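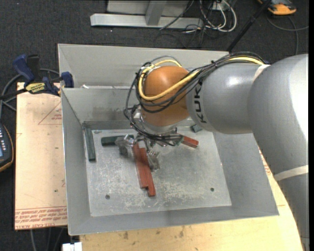 The KUKA reaching down for a block in the front bin.

So I finally know why the robot kept dropping blocks, and I have been grinning about it for two days!

If you missed the earlier posts, the setup is bin picking. Blocks go in one metal bin, the arm grabs them one at a time, and they're supposed to end up in the other bin. I've been running long unattended batches since November, logging every grasp, and the project (Jakomano, named after a board game only my family plays) was going along beautifully until the night it wasn't.

I'd set up a run of 500 picks before dinner. When I came back there were blocks on the table, a block on the carpet, and the arm was parked in a protective stop with the controller complaining about an unexpected torque on the wrist. The log said everything was fine right up to pick 43. After that the gripper started reporting "closed, nothing held" on grasps that looked perfect on the depth camera. Four misses in a row, then a good one, then a whole string of misses, then the stop.

My first guess was the fingers. They're soft-ish pads on a stiff backing and I've worn out pads before, so I swapped in a fresh pair and ran it again. Same thing, only now it took longer to show up. My second guess was calibration, because my second guess is always calibration. I redid the whole hand-eye routine, which eats an afternoon, and got numbers so close to the old ones that I could have stayed on the couch.

Then I did what I should have done first and just sat there and watched it. With the speed turned way down, you can see things you'd never catch otherwise. Picks on the left side of the bin: lovely. Picks in the middle: lovely. Then it went for a block by the right wall with the wrist turned nearly all the way over, and one of the cable loops at the wrist pulled tight as a guitar string. The gripper began to close, hesitated, and opened again. Got it!!

What was going on is simple once you've seen it. The gripper's signal wire runs down the arm with everything else, and I had tied the bundle a little too short above the wrist. Most poses were fine. But the planner is free to choose between two wrist angles for a long block (it's symmetrical, so either way works), and whenever it chose the far one, the bundle got stretched and the connector at the tool end lifted just enough to lose contact. The gripper's default when it loses signal is to open. Hence blocks on the carpet.

The torque fault was the same problem taken one step further. A loop had caught under the tool, and the arm was pulling against its own cable. I'm really glad the limit was set low. The first week I had it up at the factory value and found the stops annoying if it was too low, so I kept going back and forth, and I'm so happy that the cautious version of me won that argument. A higher limit would have meant a ripped connector at the very least, and a gripper with no signal wire swinging over the bins with nobody in the room.

Here's what I changed:

Retied the bundle with more slack at the wrist, checking it by jogging the last joint slowly to both ends with my thumb on the stop button.

Limited the wrist range in the planner, so for a long block it takes the nearer of the two angles. This costs nothing! I have no idea why I didn't do it months ago.

Added a rule to the run script (Lekedix, my pile of Python) that pauses after two empty closes in a row and sends me a message.

Ordered a locking connector from Duklow. It hasn't come yet, so for now the old one is held with a strain relief clip and I check it before every run.

I also went back through the old logs, all 3368 grasps, to see if it had been happening before. It had! There's a thin sprinkle of the same "closed, nothing held" events going back weeks, nearly all of them at the far wrist angle. I'd been blaming those on the vision side and had even started retraining the grasp model to fix them. Sorry, vision side.

A reader asked last time whether I'd move to a proper cable dress pack, the kind with a spring return. Maybe. I looked at the one Mersha makes and it's gorgeous, but it's bulky and I'd be worried about it knocking the bin walls on low picks. If you've used one on a small cell, please tell me how it went in the comments.

Next up is another overnight batch with the new limits, and I'll post the miss rate by wrist angle when I have it.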